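Flonotis opens bottle unpacking set for robot learning, 141 demonstrations in first release

FARBERG, 23 July 2022 — for immediate release
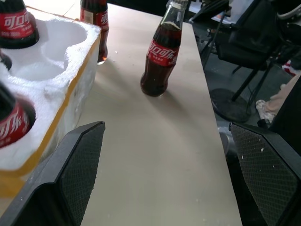 Wrist view from the Flonotis bottle task: Coca-Cola bottles in the foam tray and out on the table.

Flonotis, the manipulation data company based in Farberg, today released the first part of its bottle unpacking collection. 141 demonstrations, all done by human operators driving the arm by hand controller, all recorded with the small camera at the wrist. Free for research use. Commercial license on request.

The task is simple to say. Take a glass bottle out of a molded foam tray, set it upright on the table, let go, back off. Repeat. Learning systems still get it wrong in ways that are expensive if the bottle is full — grip too high and it swings, grip too low and the fingers hit the foam. The new set is meant to give a policy enough good examples of the part in between.

What's in the release:

121 full demonstrations, lift to release
20 recovery demonstrations, where the operator starts from a bad grip or a leaning bottle and fixes it
Wrist video, gripper opening and arm joint positions, all on one clock
A plain text note for each demonstration, written by the operator the same day

The recovery part is what early users asked for most. Flonotis ran a closed trial in May with two partners, Wendel and Grasso. Wendel packs and repacks mixed drinks orders for small stores. Grasso builds end-of-line cells and wanted data it could train on before a customer's own bottles arrive. Both told us the same thing: clean demonstrations teach the arm to be right, but it has no idea what to do once its a centimeter off. So we went back and collected the bad starts on purpose.

Collection rules were kept short. One operator per session, 40 minutes at most and then a break. Tray moved between demonstrations, never lined up with the table edge by ruler. No cleaning up of the background. Chairs, bags, paper on the floor, whatever is there on the day stays in. Worn trays stay in use too, torn foam and crumbs included, as that's what the arm will meet on a real packing bench. Fingers are wiped down at the start of a session and not again until the end.

Why the wrist camera only? Cost, mostly. A second fixed camera means a second calibration and a second thing to get bumped. It also ties the data to one room. With the wrist view the bottle sits between the fingers for most of the approach and the policy learns from what it will have in front of it later. There are downsides. The neck of a standing bottle is often out of view from up close and so are bottles at the far side of the tray. The notes flag demonstrations where the operator had to back up and look again. We left these in the main set, they are tagged "relook" and can be filtered out.

Labels and lettering have not been blurred or swapped. Users who want a brand-neutral set should mask the label themselves — a script for this is in the download, it works on most recordings but is slow.

Each demonstration was watched in full by a second operator before it was accepted. Reasons for rejection: dropped bottle, contact with the table on the way over, clock drift between video and joints, or a pause long enough that the policy might learn to wait. Rejected recordings are not part of this release. Flonotis is looking at whether the drops could be published seperately, for people working on failure detection. No date yet.

Known issues at release. Gripper opening is logged at a lower rate than the video and gets held between samples. Left-handed operators are under-represented. A few notes are very short ("fine", "ok again"). All listed in the readme, corrections welcome.

Next up is the reverse task, bottles back into the tray, which is harder to collect. The foam grabs the glass going in and operators tend to push. Sessions for that are being planned now and partners with their own trays can apply to have them included. Trays come back to you afterwards, bottles don't.

The release can be downloaded from the Flonotis data page after a short sign-up. Wendel and Grasso customers already have access through their existing accounts.

About Flonotis
Flonotis collects and checks robot demonstration data for packing, sorting and bench work. The company works out of one hall in Farberg and takes on collection jobs for outside customers.

Press contact: Flonotis press desk, Farberg. Footage and stills on request.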